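Search this list: keywords, author, thread Go Advanced search

Re: [cloth-manip] Patterned cover and the corner detector
From: Domnica Roman
May 8, 2018

Hello Ignacio, hello all,

Ignacio Casado wrote:
> In your note from April you say that the corner detector became
> better when you put the patterned cover on the table. With us it
> became worse. We have the same network as Wodis, trained again on
> our own pictures, and it finds corners everywhere in the print.
> Did you do something special with the training set? And do you
> use the wrist view or only the top view? Carmela Segura asked the
> same at our meeting and I had no good answer for her.

Thank you for the question. I think I wrote that part too shortly in April, so I try again.

We had also the problem you describe. The first model was trained with 3219 labelled views, all on a plain grey table. On the fan print it took the gold dots for corners of the shirt, with high confidence. What helped was to train on pairs: the same garment, same pose, one view with the plain table and one with the print. The loss asks that the two answers agree. Uchenna Ojo wrote this part and he can send you the code, it is short.

After this step the print is a help for us. A dark garment hides the pattern completely, so the outline is where the fans stop. The mask is then easy to get, even when the cloth has many folds inside.

About the views: we use both, but for different steps. The top view chooses the grasp point and controls the stretch of the upper edge with two arms. The wrist view we use only near the table, to decide if the fingers are going for the garment or for the cover. This second decision is where we still lose most trials. In the last series of 67 trials the stretch step was good when both grasps were good, but the single grasp on a bunched end is still weak. The cover is soft and it rises in folds between the fingers very easily, and the force reading alone does not tell you which textile you have.

I put three views from our table below, two from the top and one from the wrist.

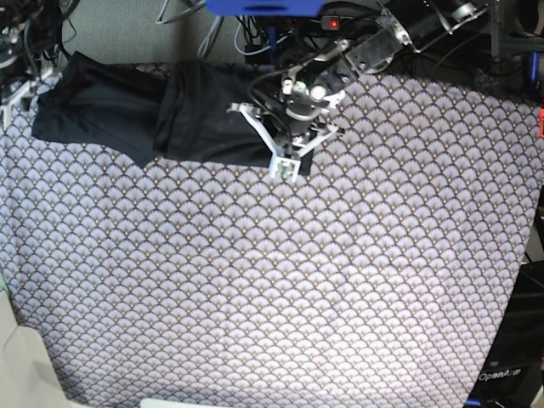
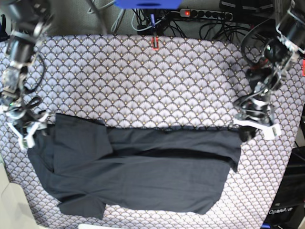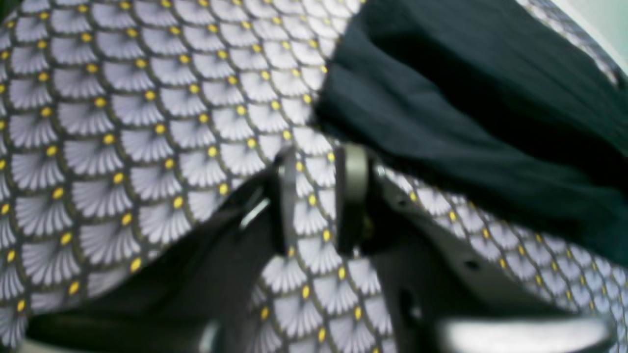 For the wrist model we now add a third class, "cover", next to "garment" and "nothing". Before, the cover was simply background, and I believe this was our mistake. If your labels have only two classes I would change this first, before you touch the network. Florencio Peñalver proposes to fix the cover with more clips, and we will try it, but I would like a method that works also on a loose cloth - a bed or a sofa has no clips.

One more thing, Ignacio. Is your print bigger or smaller than the fingertip? Ours looks very different in size depending on the distance of the wrist, and I suspect that random scaling in training is more important than random colour. I have no clean numbers for this yet. If you can run Uchenna's code on the Kumolov set with scaling off and on, we could compare.

The labels for the paired views are not on the server yet. I must still correct the names of two folders.

Best regards,
Domnica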